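Okay, dustpan thread, because I have opinions and a cup of coffee and nowhere to be until 2.

If you do crumbs on a tabletop with a damp cloth you are just moving them around. Get a little dustpan and brush that lives up top and never, ever touches the floor. I will die on this hill.

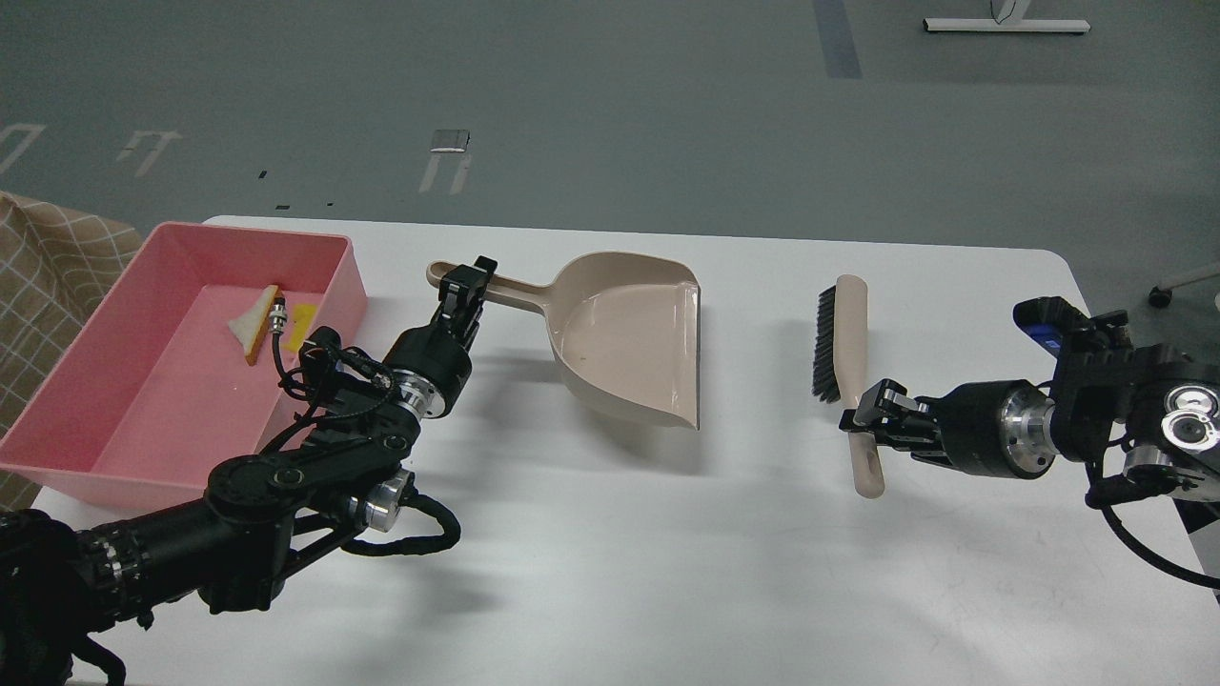
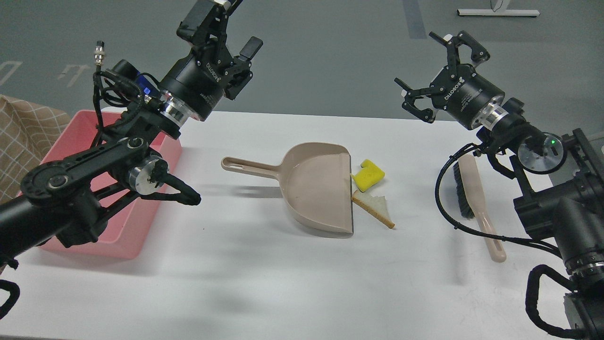 Beige dustpan, black bristles, pink bin, and the bread in both.

Natália Hrnčiar asked me yesterday why the pan matters more than the brush. It's the lip! You want it flat to the table or the small stuff slides right under and you're chasing it all the way to the edge.

Bread is the easy part, by the way. A crust will go wherever you push it. Sponge bits are the worst -- they grab on and sort of roll back at you. Short strokes for those, and tip the pan back a little before you lift.

Also get a long handle with a hole or a slot in it so you can hang the thing up. Mine in Rernthorpe hung on the same nail for 14 years (the nail is still there, the pan cracked in September, RIP).

Low bin right next to you on the table, too. I used to walk every single panful across the kitchen to the trash and drop half of it on the way, like a fool.

Vojtěch Šindelář says he just uses his hand. Vojtěch, I have seen your table.

Someone asked about washing the brush: warm water, drop of dish soap, shake it out hard, dry it bristles down. Don't leave it soaking if the handle's wood, I lost a good one that way.

Okay, next up is drawer crumbs -- need to find my skinny brush first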